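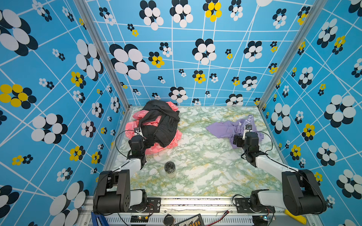 Music videos at home: keeping them, finding them, playing them without shouting

Everybody has a folder of music videos somewhere. Ours sits on an old laptop in Sallstead and holds 162 of them, a good third of which are called "video final" or "new song full HD". If you put music on while you cook, iron or sand a door, a bit of housekeeping saves a lot of swearing.

Name the file the day you save it. Singer first, then song, then year. Leave out the words "official", "latest" and "best", as everything is official and the latest thing stops being so by Wednesday.

Save from places that let you. Most paid services have an offline button, and plenty of smaller bands sell the video alongside the album. The sites with five green download arrows will give you a toolbar, a quiz and eventually a song, though seldom the one you asked for.

Check the size before you fill the tablet. A four-minute video in decent quality can easily be over 300 MB. For a screen the size of a paperback, propped behind the toaster, the lowest setting will do, and you'll be looking at the onions anyway.
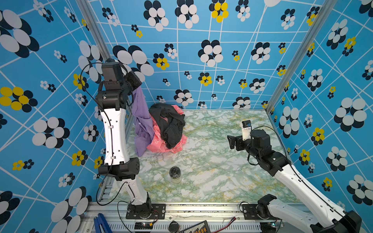
Flowers and white lines on bright blue.

Put the screen above splash height. A recipe stand is fine. We use a Fuchs plate rack from the Larkgate market, which cost 2 pounds and has never held a plate. Keep the charging lead well away from the sink and the hob, and charge overnight so you don't need it at all.

Turn off autoplay. You start with a nice ballad at six o'clock and by the time the potatoes are done you're watching a man review lorry tyres.

Make short playlists by job. Ironing wants long songs. Washing up wants five quick ones and then silence, so that you know you've finished. We had one called "Sunday roast" which ran to eleven hours and was no help to anyone.
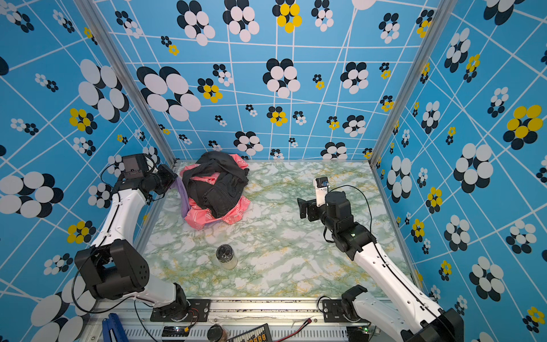
One reader wrote in to say that she keeps only the sound for anything she plays in the shed, and that Zumis will play a folder of videos with the screen switched off if you hold down the pause button. She adds that her battery now lasts all afternoon, which is more than can be said for her.

We tried it and it does work, although the button is fiddly with gloves on.

Clear out once a year. August is good, when it's too hot to do anything useful. Delete the doubles first, then anything you skip every time. A friend of the site owned up to 4,000 clips, mostly of the same wedding song, and was a lighter person by teatime.
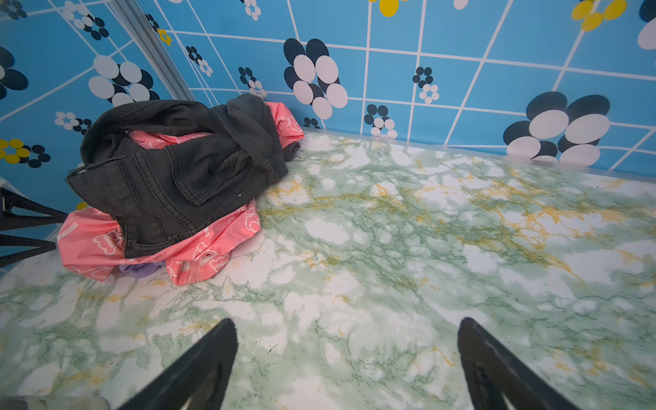
Marble pattern in mint, white and mustard.

Back up the ones you'd miss. A memory stick in the cutlery drawer counts, provided it has a label. Ours says "fuses" and we haven't got round to changing it.

Next month: getting candle wax out of a speaker cover.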